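Teaching a Robot Arm PC Memory Installation by Hand Guiding and by Remote Control
Project report, Robotics Lab course, Clutedham
Duangjai Siriwan, Sajib Munasinghe, Nipon Duangkaew
Supervisor: Lise Lachance 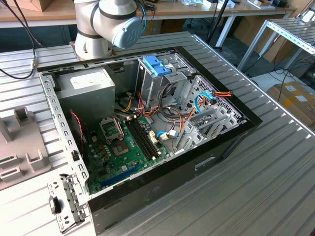 1. Task

The task is to pick a memory module from a fixture tray, bring it over an open desktop computer lying on its side, line it up with a memory slot and press it down until both latches close. The slots run diagonally across the board, so the wrist has to turn before the module goes down. The drive cage and the power cables are close enough to limit the path, and most of the planning in this project went into the approach.

We chose this task over the cable task from last year's group. Cables move when you touch them and we wanted something where the target stays put. The tower was taped to the table before each session and its position was checked against two marks.

2. Two ways of showing the task

Hand guiding. The arm is put in free-drive mode and a person holds the wrist and moves it through the task. The joint angles are recorded the whole time. The gripper is opened and closed with a foot pedal. Nipon and Duangjai did all the hand guiding.

Remote control. The person sits at the next table and moves a small leader arm, and the robot follows. They watch the robot directly and also have a monitor with the camera view. Sajib did most of the remote sessions. Duangjai did the rest so that at least one person had used both methods.

We recorded 144 demonstrations in total, half with each method. A demonstration was thrown out and repeated if the module was dropped or if the arm went into a protective stop. The 144 does not include those.

3. Setup

The camera is fixed and looks down at the case from the side. It was not moved between sessions. We removed the side panel and left the drive cage in place. Taking the cage out would have made things easier, but Lise wanted the approach path to stay realistic.

The socket was left open and empty for the whole project. We did not want to risk a working processor, and the board was never powered on. Pass or fail was decided by looking at the latches and pulling lightly on the module.

Recording software was Derwood, which the lab already uses. It saves the joint angles, the gripper state and the camera video with one clock. In the first session we had the clock set wrong on the camera side and the video was behind the arm data. Those files were deleted.

4. What we noticed while recording

Hand guiding was quicker to learn. Nipon could do a usable demonstration on his second try. The problem was the last part of the motion. When you push the module into the slot by holding the wrist, you are also pushing with your own arm, and the recording has the positions but not the force that you added. On playback the robot reached the right place and stopped without seating the module. We added a short press-down step in the controller that runs after the recorded motion. After that the playback worked more often, but part of the task is now programmed and not shown, and this should be kept in mind when comparing.

The person's hands are also in the camera view during hand guiding. For plain playback this does not matter. For training from video it does, so we replayed every hand-guided demonstration with no one touching the arm and recorded the video from the replay.

Remote control had neither problem, but it was slow and tiring. Sajib found it hard to judge depth near the slot and tended to stop above it, go back up, and try again. These pauses show up in the data. We cut pauses longer than 2 seconds.

Turning the wrist was awkward in both methods. If the turn was left until the module was already low, the gripper came near the power cables. We agreed to make the turn high up, and all demonstrations after that follow the same order.

5. Training and test

One policy was trained for each method with the same settings. Each was tested on 8 trials with the case on its marks. The hand-guided policy (with the press-down step) seated the module in 7. The remote-control policy seated it in 5. In the failed remote trials the arm hovered over the slot and did not go down, much like the pauses in the demonstrations.

Eight trials is too few to say that one method is better. We ran out of time in April when the arm was needed by Sombat Nilsuwan's group.

6. Next steps

- Shift and rotate the case a little between demonstrations
- Add a force sensor at the wrist so the press can be recorded
- Try the second slot
- Have a person from outside the group do both methods

7 shares | 2 comments

This site uses cookies to remember your settings. Accept | Manage cookies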